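Changing the pads on the hand-held gripper

01/09/2020

The hand-held gripper was due new pads. We use it to record folding demonstrations, and the Draltex arm in the Vullamau cell then has to copy them, so both tools need the same pads fitted at the same angle. If one drifts, the arm closes late and drops the cloth.

The old pads had gone smooth at the tip end after 29 sessions. Cleaning them with alcohol brought back a little grip for a day or so, then it went again.

What I did, in order:

1. Backed out the screws on both brackets and lifted the fingers off. Keep left and right apart. The brackets look interchangeable and are not.

2. Peeled off the old pads and scraped the glue from the seat. A plastic scraper is enough.

3. Fitted the new ridged pads, ridges facing in, and clamped them for 10 hours. The Fourie data sheet says 7. The workshop at Gruditdale is cold at night, even in August.

4. Refitted the fingers and nipped up the screws, then closed the tips on a 3 mm gauge. The left one was toeing in too far and needed a shim behind the bracket.

5. Opened the fingers over the folded brown mat on the desk and looked at them through the tool's own camera. Both magenta pads and both grey tips should be in view.

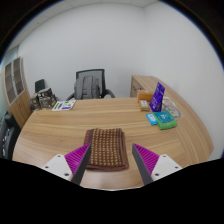
Camera check

The camera mount has no locating pin, so it can creep when the fingers come off. I now draw a pencil line across the joint before starting. The exposure stays locked at the old value. I have not touched the arm's own pads yet. They come from the same batch and will be changed before the next recording.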